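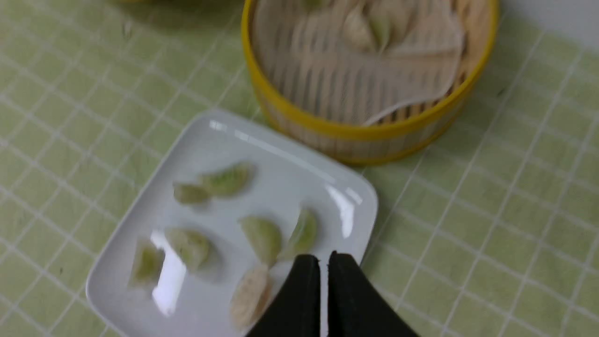
Sultgate Round Bamboo Steamer, reviewed after a summer of dumplings

I have bought bamboo steamers before and thrown them away before, so I went into this one with low hopes. The Sultgate arrived in July. The listing had 949 ratings when I ordered, nearly all of them five stars, and most of the ones I read had been written within a day or two of the box showing up. A steamer is always nice on the first day. It smells like a lumberyard and sits there looking handsome. I wanted to know what it would be like once it had been soaked, stained, left on the rack overnight and shoved back in the cupboard by someone in a hurry.

First, the yellow. The rim is a loud, school-bus sort of yellow, and the product page shows it a good deal paler. I thought I would hate it. I don't, mostly because it spends its life next to a green checked tablecloth and a lot of green dumplings, and it holds its own in that company. If your kitchen is all gray and oatmeal you may feel differently. Check the customer photos before you order, and ignore the studio ones.

The instructions are a single folded sheet that tells you to rinse the steamer and "enjoy." I'd skip that advice. Soak it in cold water, then run it empty over simmering water until the smell goes down. Mine needed two rounds. After the first, a test batch of plain buns came out tasting faintly like a pencil. After the second I couldn't taste anything but bun.

Cooking

It steams food. I realize that is a low bar, but I have owned one that didn't, because the lid had warped and all the heat went out one side. The Sultgate lid sits flat, and it was still sitting flat at the end of the summer. Bamboo lets some of the moisture through, so you don't get the drips you get under a metal lid, and dumpling wrappers stay smooth on top. Any decent bamboo steamer will do that for you. The box makes it sound like a company secret.

My usual test is a spinach-dough dumpling with chives and egg inside. The wrapper is thin and it tears if you look at it wrong, so it shows up a bad steamer fast. I also do a few in plain dough for whoever complains about the green ones. Straight onto the slats, with no liner, they stuck. I lost the bottoms off half a batch. The box claims the slats are "naturally non-stick," and they are no such thing. Brushing them with oil helped a little and made the steamer harder to clean. Cabbage leaves worked, paper worked better, and neither one comes with it.

Ramesh Kandpal, who makes far neater pleats than I do, tried it with his own momos and had the same trouble. He thinks the slats are set too wide, so soft dough sags into the gaps and grabs. Having pried a few out with a butter knife, I agree with him. Bigger things like buns, corn and pieces of fish on a saucer gave me no problems.

One more thing about serving. The box shows a steamer full of dumplings going straight to the table, and people do it. I'd move them to a plate. Left in there with the lid on they go on cooking, and thin wrappers turn gummy. I use a square white dish with a bit of a rim, which keeps the dipping sauce off the cloth. Lightly oil the plate too, or you'll have the sticking problem all over again.

Fit

Measure your pot! Sultgate gives the outside width and doesn't tell you what size pot that suits. On my wok it's fine. On my everyday saucepan it rocked, and I gave up and bought an adapter ring made by Porex, which works but costs money I hadn't planned on spending. If you don't own a wok, add that to the price in your head.

Keep an eye on the water level too. I let it get too low once and the bottom edge picked up a brown scorch mark that hasn't faded. Entirely my fault, and it hasn't affected anything, but the sheet doesn't mention it.

Cleaning and storage

Hot water and a brush, no soap, no dishwasher. Dry it standing on its edge with air on both sides. I put it away damp one time to see what would happen and found gray fuzz on the underside of the slats. A scrub with vinegar took it off. In a humid apartment I'd leave it out permanently and call it decoration.

The yellow has held up better than I expected. I was sure it would flake or bleed into the food, and so far it has done neither. There's a dull patch where I scrub hardest. I'd like the maker to say what the color is, and they don't. I wrote to ask and got back a coupon code for a wok brush.

Against the Adjei

Benedicta Akolgo lent me her Adjei steamer for a week so I could use them side by side. The Adjei costs more and has narrower slats, and the same dumplings came off it with far fewer casualties, though I still wouldn't go without a liner. The lid is a little heavier. It's also very plain. For buns and vegetables I couldn't tell the two apart. For thin-skinned dumplings every week I'd pay the difference and get hers.

So is it worth it?

At the full price, no. At the sale price, which seems to come around often enough that I doubt anyone pays the full one, it's a fair buy. Get a pack of 100 paper liners at the same time. Don't bother with the "starter bundle," where you pay extra for tongs that are too stiff to pick up anything softer than a potato.

Good: flat lid, even steam, color has lasted.
Bad: sticky slats, useless instructions, no pot size given, silence about the yellow.

I've kept it. I haven't bought a second one.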